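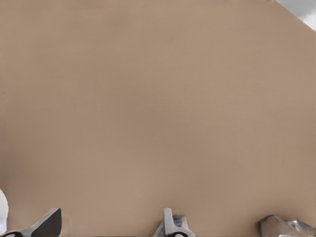 Sketano lance Breso, un service de simulation pour les cellules à deux bras

Vornau, le 2 mai 2021 — Sketano ouvre aujourd'hui la commercialisation de Breso, un service en ligne qui permet de préparer et de tester des tâches de manipulation sur un poste à deux bras avant toute installation en atelier. L'offre s'adresse aux intégrateurs et aux services méthodes qui traitent des petits emballages.

Le client reçoit un poste virtuel comprenant 2 bras articulés, leurs pinces et un plan de travail rectangulaire. Il y règle les positions de prise et les trajectoires, puis consulte le résultat en vue large ou au plus près des pinces. Les programmes s'exportent ensuite vers le contrôleur Negi, vendu séparément.

La bibliothèque livrée au lancement compte 1 876 modèles d'objets, dont une majorité de boîtes et d'étuis. Sketano annonce une mise à jour en octobre, qui portera ce total au-delà de 2 000 et ajoutera le passage d'un objet d'une pince à l'autre.

Dans la vue large du poste, les deux bras sont montés près du bord arrière de la table. La pince gauche tient une petite boîte à bandeau bleu et bleu canard juste au-dessus du plateau, la droite est vide.
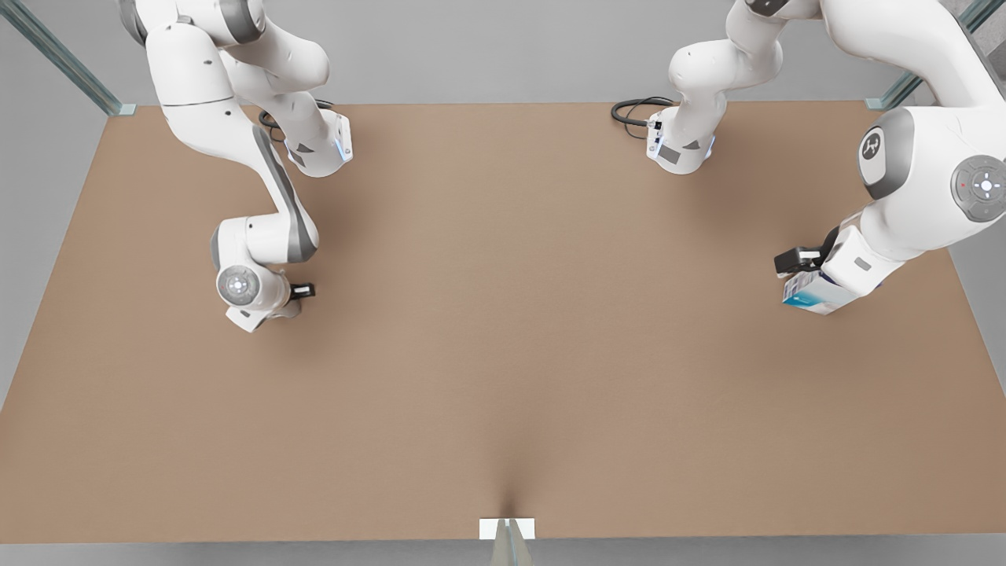

Chez Negi, on indique que la version d'essai a surtout servi à régler la hauteur de prise sur des boîtes de faible épaisseur, et que l'export vers le contrôleur demande encore une vérification manuelle des vitesses. Sketano prévoit de corriger ce point dans la mise à jour d'octobre.

Breso est proposé par abonnement, en 3 formules selon le nombre de postes simulés. L'assistance en français est comprise dans chacune d'elles. Les tarifs et les conditions d'essai sont communiqués sur demande auprès du service commercial de Sketano, à Vornau.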